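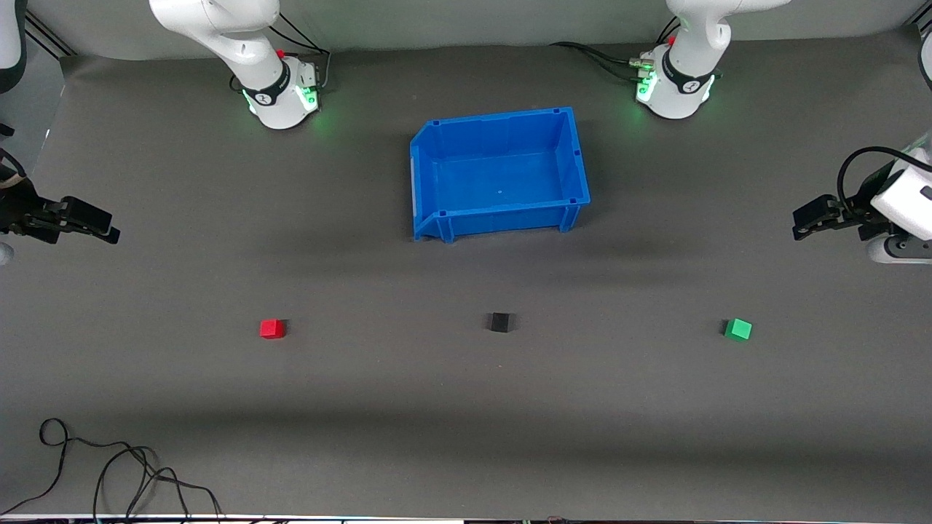 Three small cubes in a row on the gray work surface, with the blue bin behind them.

Moya tidy-up kits: progress report to Cleteck
Sent from Floststead, Sunday, November 10, 2024

Hi Hsiu-ying,

I promised you this on Friday and it's going out on the weekend, sorry! I wanted to get the last two kits back from the Camwood branch first so I could tell you what shape they came home in (good shape, mostly, more on that below).

Quick recap for anyone at your end who is new to us. Moya is the lending kit project at the Floststead library. Each kit is one bin, one bag of small cubes and a set of activity cards, and families take it home for three weeks. The grown-up sets a few cubes out, the child puts them in the bin, and you go from there. It's for little ones from about two up to kindergarten, and we've had some older kids with fine motor goals borrowing it too. You gave us money for the kits, the cards and a set of demo sessions. I'll go through them in that order.

The kits

We said we'd make 24 kits and all of them exist! They went on the shelf at the end of August, a little later than I told you in the spring. The delay was the bins. The ones I picked out of the catalog were a nice low shape but the rims were sharp. I ran my thumb along one and that was that, back they went. It took a while to find something with a smoother edge that wasn't twice the price, and then the store only had enough in bright blue. I had been hoping for a mix of colors so families could tell kits apart. In the end we tied a numbered tag on every bin and I've come around to the blue completely. A toddler can spot it from across the living room, and on a dark floor or table there's no mistaking where the cubes are supposed to go.

The cubes took longer to sort than to buy. We ordered them in bulk and ended up with 1441, which sounds like a lot until you start bagging them, rejecting the odd one with a rough corner, and holding back spares. I did the bagging over two evenings with the radio on. The leftovers are in a tub under my desk and we've been dipping into it steadily. Cubes vanish under couches. I had budgeted for that, though I'll admit I budgeted for fewer couches.

One change from the proposal. We were going to put a folding mat in every kit as a play surface. I dropped it. The sample mats creased in the bag, the cubes tipped at the creases, and the kids who tried them got more interested in folding the mat than in anything else. People have a table or a floor already. The card now says "any flat surface" and has a little note about plain ones working best, and I moved the mat money over to printing. I did mention this to you on the phone but I know you need it in writing, so there it is.

The cards

These are the part I'm happiest with and also the part that needed the most redoing. My first draft of card one was a full page long. Parents weren't reading it, and fair enough, they were standing in the kitchen with a two-year-old hanging off their leg. So now card one goes like this:

Put the bin at the back, where your child can reach it.
Put three cubes in a row in front of it, with space between them.
Let your child choose which one goes in first.
When they're all in, tip them out and start over, or stop.

That's the whole card. Three cubes turned out to be the right number to start with for nearly everyone who came to the demos. When we set out a whole pile, the smallest kids just swept the lot onto the floor (great fun, very loud). With a short row they slow down and look. Leaving gaps between the cubes helps a lot too, since little hands need room to get around the sides.

Cards two through five build on the same setup. Card two moves the bin to one side. Card three asks for the cubes to go in from left to right. Card four is taking turns with a brother or sister or a parent, and it's the one we hear about the most, usually along with a story of somebody refusing to give up a turn. Card five is stacking first and tidying after. We printed 200 sets in all so there are plenty for replacements, and I've been giving a set to anybody who asks even if they're not borrowing a kit. You can do every card with a shoe box and some blocks you already have.

I still want to fix card three. Left to right makes sense to me standing behind the bin, and it's backwards for the child sitting across from me. We had a whole conversation about this at the second session, with four adults pointing in different directions. The new version will have the grown-up sit next to the child, and a small arrow printed along the bottom edge.

Demo sessions

We ran the sessions at the main library and at Camwood. They're very simple. I set up a table before people arrive with a bin toward the back and a row of cubes in the middle, families come in, and we just start. I stopped doing an introduction after the first one. The kids head straight for the table anyway and I was talking to the backs of heads.

Camwood has been a lovely surprise. The room is small and the heating clanks, and I was worried we'd get a couple of families at most, but people came back and brought neighbors. One grandmother told me she'd been using the "which one first?" question for laundry and for peas. She'd like a card about peas. I'm thinking about it!

What hasn't worked is the evening slot. I thought working parents would want it. They told me, politely, that by that hour nobody under five is in any state to put anything in a bin. We swapped it for a Saturday morning and that's filling up much better.

How the kits are holding up

Better than I expected. The bins wipe clean in a minute. A couple have scuffs on the bottom and one came back with a sticker of a dinosaur inside that I've decided to leave where it is. The drawstring bags are the weak point. The cord pulls out when it's yanked, and it does get yanked. I've been sewing the ends down myself as they come in, which is fine for now but isn't a plan. For the next round I'd like to skip the bag and get bins with lids, if there's a lid a grown-up can open and a toddler can't.

Check-in is quicker than it was. At first I was tipping every kit out and going over it cube by cube at the desk. Now we lay them in rows on the back table, compare with the picture inside the tag, and top up from the tub. Whoever is on the desk can do it between other jobs. We don't charge for missing cubes and I'd like to keep it that way. A family who's worried about a fine for a cube is a family who won't borrow the kit again.

Money

The spreadsheet is attached to the email as usual, so I'll only give you the bit you'll ask about. We have $1000 left. Part of it is the mat money that didn't all get used up on printing, and part is that Camwood let us have their room for free. I'd like your okay to spend it on the lids (or lidded bins) and on a Spanish version of the cards. I can do the translating myself, I'd just want somebody else to check it, and there's the printing. If you'd prefer it all went on one thing, I'd pick the Spanish cards. We've been asked for them at every single session and I've been translating out loud while holding a cube in each hand.

Between now and the next report

The card three fix comes first, then lid samples. I'm also going to try a session with only the older kids, with the bin farther away and more cubes in the row, to see if it holds their attention or if they think it's babyish. And I owe you the feedback forms. They're filled in, they're in a folder, they're just not typed up yet.

Could you let me know about the leftover money before the printer closes for the holidays? A quick yes by email would do. And do come by on a Saturday if you're out our way. I'll put you at the table next to the turn-taking card.

Thanks again to you and everybody at Cleteck,

Nuria Bermúdez
Moya kits, Floststead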